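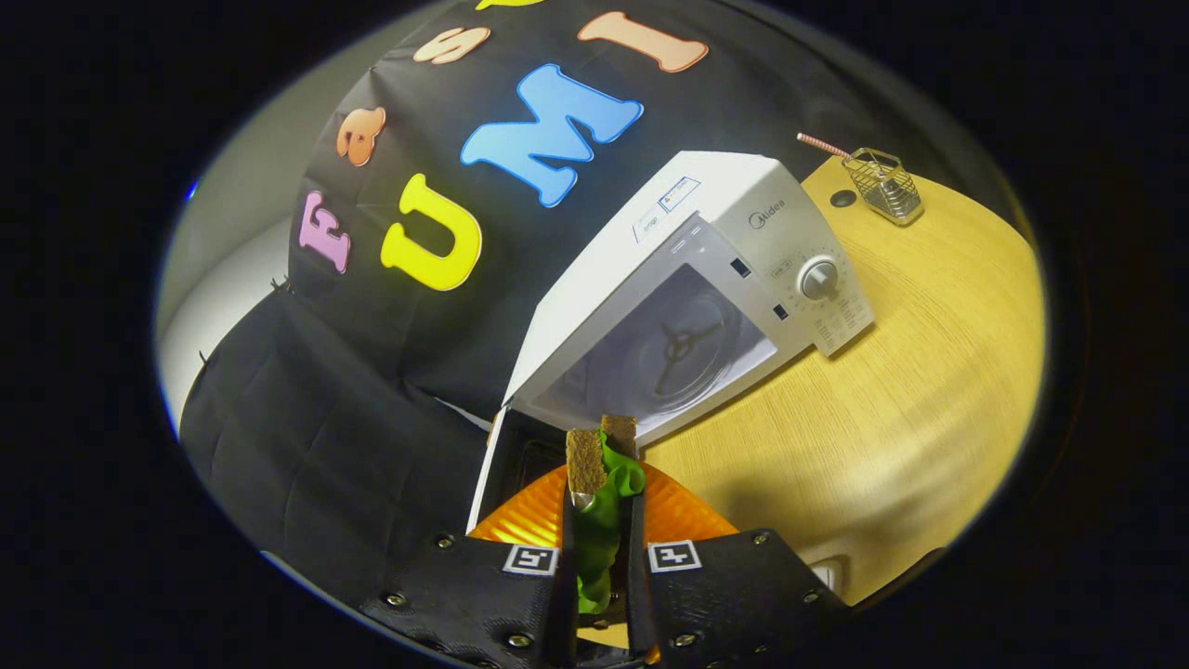

Jandell Star Scrapbook Kit

I've kept celebrity scrapbooks since I was at school, and for most of that time I made do with whatever the newsagent had – floppy sugar paper, a stapled spine, pages that went yellow before the couple in the cuttings had even split up. So when I started selling my own kit last November I made the one I wanted.

The Star Scrapbook is a big landscape album with a screw-post spine, so you can take pages out and shuffle them. You'll need to! I had a lovely run of red carpet pictures of one pair all laid out by year, then they got back together and I had to slot a whole new chapter in the middle.

What you get

Album with hard cover, in plum or navy
14 card dividers, blank, for names or years or films or whatever you like
Clear pockets for magazine covers (they take the taller weeklies too)
Photo corners, enough for the first few months of gossip
2 spare spine posts

The paper is Skandholm cream, which I picked after trying a brighter white that made every newspaper cutting look filthy. It's thick enough for glue stick on both sides. I wouldn't use wet glue on it, mine went wavy.

Covers come in the Gunov cloth finish or the plain Betancur board. The cloth one is nicer to hold and picks up cat hair like you wouldn't believe. The board wipes clean, and it's what I use for anything that goes in my bag when I'm off to stand outside a premiere in the rain.

A few people have asked if it fits autographs. Standard signed photos, yes, in the pockets. Rolled posters, no, sorry.

Refills

Page refills are order code 1622 and pockets are 3171. They fit the old album as well as this one, so if you bought from me in the early days you don't need to start again. Plum is the slower colour to come back into stock – if it's showing as sold out, drop me a message and I'll put one by for you.

Orders in by Saturday lunchtime go out on the Monday van. I pack them flat with card on both sides.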